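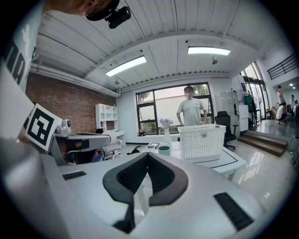 DRELTDALE ALLOTMENT AND GARDENS ASSOCIATION

Minutes of the general meeting held on January 29, 2008 in the Reading Room, Dreltdale

Present: Niilo Valtonen (chair), Wojciech Wilczyńska (minutes) and 19 plot holders as per the signing-in sheet.

Apologies: received from plots 4, 11 and 27.

1. Minutes of the last meeting
Agreed as correct with one change. Under item 6, "the lower gate" should read "the lane gate". Signed by the chair.

2. Matters arising
The lane gate has been rehung and the new padlock fitted. The code is the same as before. Anyone who has forgotten it should ask Niilo and not climb over.
The wasps' nest behind the compost bays is dead and has been taken out.
No reply yet from the parish about the overhanging sycamore. Wojciech to write again.

3. Water
The meter reading came in at 712 cubic metres for the year, which is up on the year before. Most of the rise is put down to the leak at the trough by plot 16, which ran for several weeks before it was found. The water company will consider an allowance for the leak if we send a plumber's receipt. The receipt has been found and will go off this week.
There was a long discussion about hosepipes. Plot 8 said that hoses left running in the trough stop anyone further up the hill from getting any pressure. Plot 22 said that carrying cans to the top plots was not possible for everybody. It was proposed that hoses may be used before 9 in the morning and after 6 in the evening, and must be held in the hand. Carried, with three against. Plot 22 asked for it to be recorded that she was one of the three.
The water will be turned back on when the frosts are over. Please do not turn the stopcock yourselves.

4. Fencing on the Waritz side
Two quotations were obtained for the stretch along the Waritz boundary where the rabbits are getting in. Michalski quoted £314 for posts and netting, with the netting dug in. The other quotation was higher and did not include digging in. Agreed to accept Michalski.
The plots along that side will need to be cleared back a yard from the fence line before work starts. Plot 30 asked whether his currant bushes would have to move. Niilo will come and look.

5. Rents
Rents to rise by £2 a plot from the next renewal. It was asked whether half plots would pay the full rise. They will pay £1. Carried.
Four rents are still owing. Letters have gone out.

6. Waiting list
There are 10 names on the list. Plot 13 is being given up and is badly overgrown at the far end. It was suggested that it be split in two, as the last one was. Against this, plot 5 said that half plots end up with sheds on them and little else. Left for the next meeting, but the two people at the top of the list are to be asked what they would prefer.

7. Slug pellets
A member has been using Driltine on the path edges. Plot 19 has a dog and is not happy about it. After some discussion it was agreed that no pellets of any make are to be put down on shared paths. What people do on their own plots is up to them, but the packets must be kept shut away.

8. Seed order
The order form is on the noticeboard. Seed potatoes are to be collected from the Reading Room porch when they arrive. Onion sets were short last time, so please write down the full amount wanted and pay when ordering.

9. Any other business
The wheelbarrow with the green handles is missing from the shed.
Bonfires: a complaint from the houses on Mill Row. No fires before dusk, please.
Plot 24 has spare raspberry canes, free to anyone who will dig them up.
The manure delivery was left across the turning space again. Niilo to speak to the farm.

10. Next meeting
In May, same place, date to go on the noticeboard.

W. Wilczyńska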